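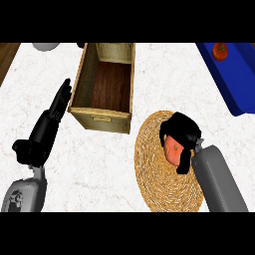

Robôs na cozinha: saíram as novas regras da Flandska para testes em simulação

22 de dezembro de 2018 Automação Normas e boas práticas

Bom, finalmente saiu! A Flandska publicou a versão 5 do seu guia de boas práticas para robôs de dois braços que mexem em comida, e eu passei boa parte da noite lendo (com café, muito café). São 400 páginas se a gente contar os anexos, e confesso que pulei uns pedaços do glossário. O miolo eu li inteiro, e tem coisa ali que vai mudar a rotina de muito laboratório.

O mais importante é o seguinte: a partir de julho, quem quiser o selo da Flandska precisa passar primeiro pela simulação. Antes isso era recomendado, agora é obrigatório. O catálogo tem 897 tarefas simuladas, todas de bancada, daquele tipo que parece bobagem até você tentar programar: pegar um alimento, levar até um lugar, soltar sem derrubar nada em volta. Tampo de mármore, uma caixa de madeira aberta, um jogo americano redondo trançado, uma bandeja azul com um tomate em cima e duas mãos pretas no meio disso tudo, uma delas segurando uma coisa rosada que parece uma fatia de presunto. É esse o nível de cotidiano que eles querem ver testado, e eu acho ótimo.

O que muda para quem trabalha com dois braços

A parte que mais me interessou foi a regra da mão livre. Quem já mexeu com sistema bimanual sabe: todo mundo presta atenção na mão que está carregando alguma coisa e esquece a outra. O guia novo diz que a mão sem carga também conta na avaliação. Ela precisa ter uma posição de espera declarada antes do início da tarefa, precisa manter distância dos recipientes e, se encostar em algum deles sem que a tarefa peça, o ensaio é anulado. Encostou, anulou, mesmo que a outra mão tenha feito tudo certinho.

Na imagem lá do alto dá para entender o tamanho da encrenca. A mão da esquerda está vazia, com os dedos esticados, e as pontas chegam bem perto do canto da caixa. Não toca! Mas é o tipo de proximidade que, pela regra nova, tem que estar prevista na ficha do ensaio. Eu, que já perdi um dia inteiro por causa de um cotovelo mal posicionado, li esse capítulo balançando a cabeça.

Alimento macio virou categoria separada

Até agora o guia tratava quase tudo que é comestível do mesmo jeito, e quem fazia teste com fruta dura usava os mesmos limites de quem fazia com fatia mole. Acabou. Alimento macio ganhou capítulo próprio, com exigência de registrar a força em cada dedo durante toda a pega, do contato até a soltura. Também ficou definido que o modelo simulado tem que deformar. Fatia rígida feito tampa de pote não vale mais, e olha que tem muita demonstração bonita por aí feita exatamente assim (já fiz uma, me perdoem).

Outra novidade é a altura de soltura. O relatório tem que dizer de que altura o alimento foi largado sobre a superfície de destino, e essa altura precisa ser igual em todas as repetições da mesma tarefa. Cada tarefa agora pede 11 repetições, com os objetos trocando um pouco de posição entre uma e outra. Quem decorava uma única trajetória e repetia até sair bonito vai sofrer um bocado.

E os objetos que não entram na tarefa?

Tem uma seção curtinha, quase escondida depois das tabelas, sobre os objetos de distração. O guia pede que toda bancada simulada tenha itens que o robô não deve tocar, e que pelo menos parte deles apareça de forma incompleta para a câmera. Gostei demais disso. Cozinha de verdade é assim, sempre tem uma tigela pela metade no canto da vista, e um sistema que só funciona com tudo bem enquadrado não serve para quase nada fora do laboratório.

Também vão exigir que o vídeo do ensaio seja entregue sem cortes, do primeiro movimento até os dois braços voltarem à espera. Nada de editar só a parte que deu certo.

Quem gostou e quem reclamou

A Steinbach já avisou aos clientes que vai adaptar o simulador dela, o Trulent, a tempo do prazo. A atualização sai de graça para quem tem licença ativa, e as bancadas antigas poderão ser convertidas, embora as fichas de espera da mão livre precisem ser preenchidas à mão. Vai dar trabalho, viu.

Já o pessoal do laboratório de Drarndale, com quem troquei umas mensagens ontem, está menos animado. A queixa deles é o custo de máquina: simular alimento que deforma é pesado, e multiplicar isso pelas repetições deixa os computadores ocupados por semanas. Pediram uma versão reduzida do catálogo para equipes pequenas. A Flandska respondeu que vai estudar o assunto, sem prometer data.

Eu entendo os dois lados, mas fico mais perto de quem escreveu a regra. Prefiro esperar a simulação terminar do que descobrir na bancada física que a mão esquerda resolveu passear. O que me incomoda mesmo é a falta de um texto decente sobre limpeza. Tem um parágrafo dizendo que superfícies em contato com alimento devem ser higienizáveis, e só. Para um guia desse tamanho, achei pouquíssimo, e já mandei meu comentário.

Prazos

A consulta pública do anexo sobre utensílios continua aberta, e os comentários vão pelo formulário da própria Flandska. Selos emitidos na versão anterior seguem valendo até a renovação. Quem já tem ensaio agendado pode escolher entre as duas versões, desde que informe a escolha antes do primeiro teste. Vou rodar umas tarefas de alimento macio no Trulent assim que a atualização chegar e conto por aqui o que deu.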